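3.2 The ceiling as a source of light

In the first part of the study we asked the people of the Floltholm workshop to judge the light at their own table. Most of them spoke about the lamps. Only a few mentioned the ceiling, although a large part of the light which reaches the hands comes from there after one or more reflections. For this reason we treat the ceiling as a separate part of the room, with its own measurements, and we do not include it in the values for the lamps given in Section 3.1.

The measurements were made in June by Wanda Sorensen and Fitzgerald Esposito. The meter was placed flat on the work surface, with the sensor pointing up, and it was read after the value had become stable. With all lamps on, the mean value at the tables near the middle of the room was 1522 lux. At the tables along the wall it was 1323 lux. The highest single reading, 2505 lux, was taken directly under a lamp and is not part of either mean. The window blinds stayed closed during the whole series.

A reading on the table does not say how bright the ceiling looks to a person who lifts the head from the work. We therefore also considered the view upward from a low position (Figure 2). Such a view is common in this workshop, as many tasks require that the worker bends down to look at the lower side of a part.

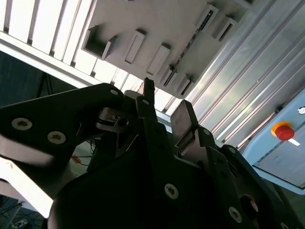
Figure 2. Upward view in the workspace, with the bright ceiling and its panels behind dark equipment; a darker, teal-tinged wall area at the left.

The contrast in Figure 2 is of the kind which the workers described to us as tiring. The ceiling is bright, and the black surfaces in front of it stay dark, so that small details between the plates are difficult to see. The screws are easier to find than the cables in the shadowed gap. A stronger lamp above would make the ceiling brighter too, and we expect that it would help little with the parts which face down.

Greenberg and Calloway, in their report on the Coneo assembly rooms, recommend a pale floor for this problem. We could not test a change of the floor at Floltholm. Instead, Reginald Baptiste placed a sheet of white card on the table under the work and repeated the readings with the sensor turned down. The results for this series are given in Section 4, together with the comments of the workers. We note already at this point that the card had to be fixed at the corners, and that two workers found it disturbing when it was placed close to the front edge of the table.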